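Akard Printed Glass Mug, Animal Pattern
Item 724

A clear glass mug with a clear handle, printed with pigs, flowers and animal faces in pink, green and orange. It is sold singly, without a gift box.

The handle is part of the glass, so there is nothing to come loose. The print goes on the outside only -- the inside is plain and easy to wipe. Use it for water, juice, milk or iced tea, or keep it on a bathroom shelf for brushes.
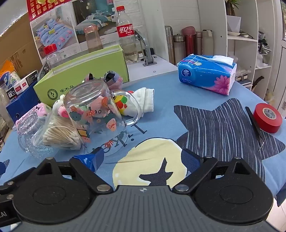 Panganiban Home Goods -- Kitchen & Table Department

Shown on a round table with a light blue moon and star tablecloth. The bumpy-textured clear glass cup, the rolled white towel and the other items on the table are not included.

Details
Height: 92 mm
Width without handle: 81 mm
Material: clear glass, printed
Color: clear with multicolor print

Care
Wash by hand with a soft sponge. Scouring pads will scratch the print. Do not pour boiling water into a cold mug, and do not use it in the oven or on the stove. Check the rim now and then and stop using the mug if it is chipped.

Ordering
The mug ships from our Rarkcombe store, wrapped in paper inside a carton. Unused mugs can be returned within 30 days in the original wrap. If yours arrives broken, send us a photo with the order number and we will replace it -- you do not need to mail back the pieces.

See also: Prandum plain glass mug, Akard juice glass.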